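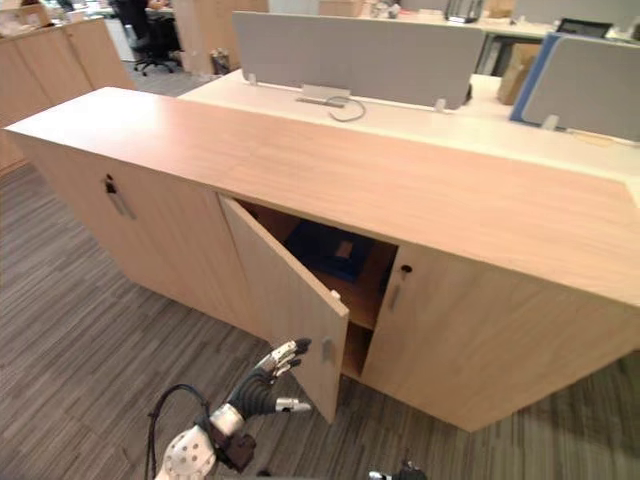
Wainwright objected at the second reading that shared storage is never really shared, and that whoever gets a shelf first keeps it. His point is taken up in 4.3. We think he is right for paper files and mostly wrong for supplies.

Figure 4. Low office cabinet with lockable doors, one door open, item on the upper section.

4.2 What people kept and where

Staff at the two sites (Mernville and Cheetham) filled in a short diary sheet every time they put something away or went looking for it. The sheets ran through May. Total entries after cleaning: 1,683. Mernville gave us most of these, Cheetham had a slow start and two teams there never sent the first batch back.

Paper still leads. Contracts, signed forms, old meeting packs, printouts kept "just in case". Next came personal things, shoes and bags mainly, then supplies. Very few entries for equipment. We had expected more, given that both sites had moved off desktop machines the year before and people complained a lot about chargers in the interviews.

Locks were used less than the policy asks for. In the interviews 28 people said they did not know who held the key to the unit nearest their desk. Several had stopped asking. One team at Cheetham kept a spare key in a mug, which the team lead knew about and seemed fine with. Prornura, the firm that manages both buildings, keeps a key list but it had not been updated after the last desk move.

4.3 Search time

Search time was self reported so treat it with care. Longest searches were for paper filed by someone who had since left. Labels helped, but only labels with a team name on them; labels with a subject ("Finance misc") made no diference we could find. Shelf height did matter. Things on a lower shelf were reported lost more often than things on an upper one, at both sites, and this held when we left out the personal items.

On first-come shelves: of the teams that shared a unit, 7 described one person as the owner of it. For paper this matched the diary entries closely. For supplies it did not, people took what they needed and put it back any where.

We did not test the Tarnance labeling scheme here, see section 6. Clearing-out days are also left to section 6, as only Mernville held one during the diary period and the entries for that week are hard to compare with the rest.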